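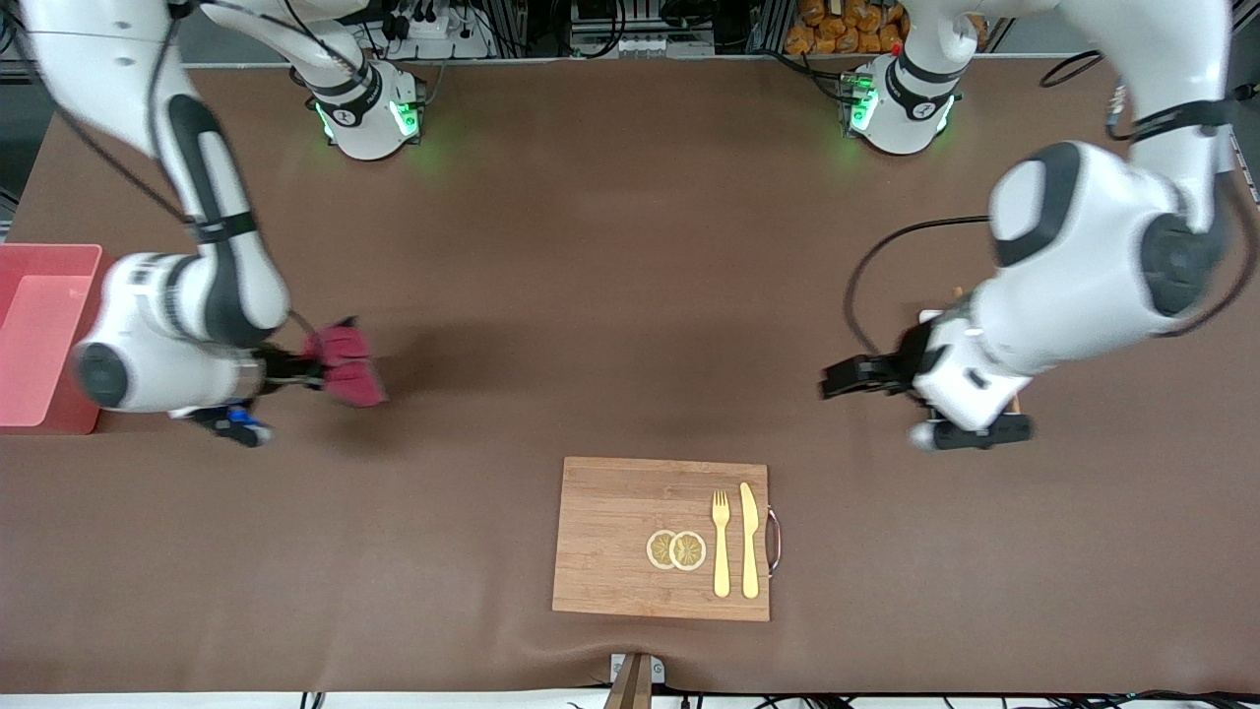 According to Musyoka Ndung'u, a board put down on a covered table should be treated as part of the setting, with the cloth chosen first and the board second. Most household guides in Australia take a looser view and allow any wooden board that sits flat.

A **cutting board** is a flat slab used as a surface for preparing food. Many households also use one for serving, with the cutlery laid on the board itself. Wood is the traditional material and is kinder to knife edges than glass or stone.

## Use on a tablecloth

Fabric gives a board some grip but also moves with it. Creases under the board can make it rock, so the cloth is usually smoothed outward from the centre before the food is brought over. Darker colours, brown among them, are favoured for everyday meals as they hide crumbs and small stains.

## Sizes

The Finby range lists its smallest board at 254 mm long and 107 mm wide, suited to cheese or a single piece of fruit. Boards sold under the Marras name are longer and weigh over 8 kg in the largest size, which is seldom moved once in place.

## Care

Wooden boards are washed by hand, dried upright and rubbed with food-grade mineral oil when the grain looks pale. Soaking can cause warping or splits along the grain.

## See also

- Serving platter
- Tablecloth
- Chopping block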